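Wallpaper seam opening at inside corner, pattern match lost. Recut or re-paste?

Home Repair Exchange > Walls and Ceilings > Wallpaper

Posted by drywall_ledger

I papered a small powder room in April with a non-woven paper from Vamico, pattern 1468. It is a large diagonal leaf print on a pale ground. The paste was Litoser ready-mixed, applied to the wall with a roller. The walls are drywall, primed with one coat of an acrylic wallcovering primer, left overnight.

At three of the four inside corners the paper is fine. At the fourth, the one behind the door, the seam has opened along the middle of the wall. The gap is widest at the height of the towel bar and closes up again near the baseboard. There is also a hollow area to the left of it that clicks when pressed.

What I did at that corner: I did not cut the strip. I folded the full width around the corner and smoothed it with a plastic blade, then butted the next strip against it on the second wall, 19 inches from the corner. The open seam is the butt joint. The hollow area is in the corner itself.

Before I do anything I need to know:

Can a non-woven seam be re-pasted after this long, or has the paper shrunk?

If I have to strip it, do I strip only the one sheet or both?

The repeat is long and the drop is half. If I cut in the corner and overlap, how much of the pattern do I lose? With a diagonal print I expect the mismatch to be visible from the doorway.

Room has an exhaust fan, no shower. I have one full roll left from the same batch and part of another.

3 replies, sorted by votes

pasteandplumb

The cause is the fold. Inside corners in drywall are almost never plumb and almost never straight. A full-width sheet carried around one will sit tight at the top and bottom and bridge in the middle, or the other way around. The bridge is your hollow spot. The paper pulls toward it as it dries and the nearest joint takes the strain. In your case that is the butt joint 19 inches over. Non-woven does not shrink enough to explain a gap like this by itself.

Re-pasting the seam will close it for a while. It will reopen, as the hollow area is still there pulling on it.

Strip the corner sheet only. Leave the sheet on the second wall if its other edge is sound, but read the note on plumb further down first. Non-woven usually comes off dry in one piece if the primer was cured. Start at a top corner and pull down slowly at a low angle. Wash off paste residue with warm water and let the wall dry for a full day.

Then hang it as two pieces:

Measure from the edge of the last good sheet to the corner at the top, middle and bottom. Take the largest number and add 1/4 inch. Cut the new sheet lengthwise to that width with a straightedge. Keep the offcut.

Paste the wall, hang the first piece, and push it into the corner with a blade so the extra turns onto the second wall. If the turned edge wrinkles, make small relief cuts in it.

Snap or draw a plumb line on the second wall at the width of the offcut. Hang the offcut to that line with its cut edge in the corner, overlapping the turned strip. Use a seam adhesive on the overlap if the face of the paper is vinyl coated, as ordinary paste will not hold on it.

Trim top and bottom with a new blade. Change the blade every cut.

Pattern loss is the width of the overlap and no more. Since both pieces come from one sheet, the drop takes care of itself.

The note on plumb: your existing second-wall sheet was set from the folded one, so it may lean. Put a level on its edge. If it is out by more than 1/8 inch over the height, the offcut will not meet it cleanly and you will have to strip that one too. Check that you have enough paper before starting. A room that size with a half drop uses more than the roll label suggests.

Votes: 134

kwikseam_user

Just use caulk. I ran a bead of paintable caulk down the gap in our hallway, wiped it with a damp rag and colored it with a craft paint close to the background. Nobody has noticed. Took 20 minutes.

Votes: 2

Reply from drywall_ledger: The gap crosses printed leaves as well as background, so one color will not cover it. Thanks though.

morgan_wallcoverings

Agree with the two-piece method. I have a few additions on the visual side of the pattern match.

How much a corner mismatch shows depends on the print. Stripes and geometrics are the worst. Small florals hide nearly everything. Large diagonal leaves fall in the middle: a stem that crosses the corner should leave it at the same height it arrived, and the eye will accept a small sideways loss as part of the change of angle between the two walls. A vertical shift of the same size will be seen at once. So if the corner is out of plumb and you have to choose, hold the height and let the width go. Judge it at eye level. Put whatever error remains near the floor or behind the door.

Order of hanging also matters. The overlap should face away from the usual line of sight. In a powder room, stand in the doorway and look at which wall you see more squarely. The piece on that wall goes on top, so its edge lies in the corner and the turned strip is underneath.

For comparison, the following is from the Morgan sample notes. The paper is a gray reed and leaf print on a speckled pale ground, carried over three walls, and the leaves read as continuous around the corners.

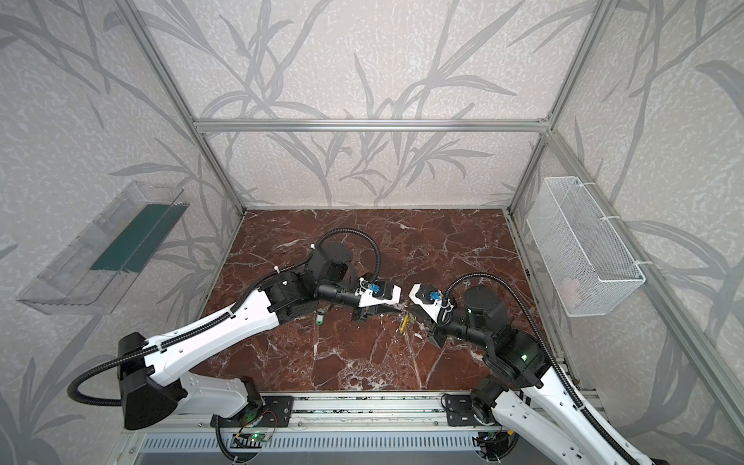 Skirnumville, 11/22/22

Large-scale foliage prints should be planned from the back wall outward. Center the main motif, or a joint, on the back wall, and work toward each corner in turn. Hang the side walls from the corner, starting with the offcut of the last back-wall sheet. Do not begin a side wall with a fresh sheet unless the offcut is narrower than 2 inches. If it is that narrow, discard it, match the fresh sheet at eye level, and trim its leading edge to suit.

On pale grounds, tint the wall before hanging. Joints that open by the thickness of a card show white primer as a bright line. A primer tinted to the ground color reduces this. It does not replace a sound joint.

Store the remainder of the batch flat and labeled with pattern and batch number.

End of notes. The tinting advice applies to you now that the wall will be bare anyway. Tint the primer 100 percent to the ground color and skip trying to match the leaves.

Votes: 57

Reply from drywall_ledger: Checked the second-wall sheet with a 4-foot level. It leans 3/16 inch, so both are coming off. By my measurement one full roll covers it if the first cut starts on the correct half of the drop. Will use the seam adhesive on the overlap.

Reply from pasteandplumb: Cut both lengths before you paste anything, and lay them side by side on the floor to confirm the drop.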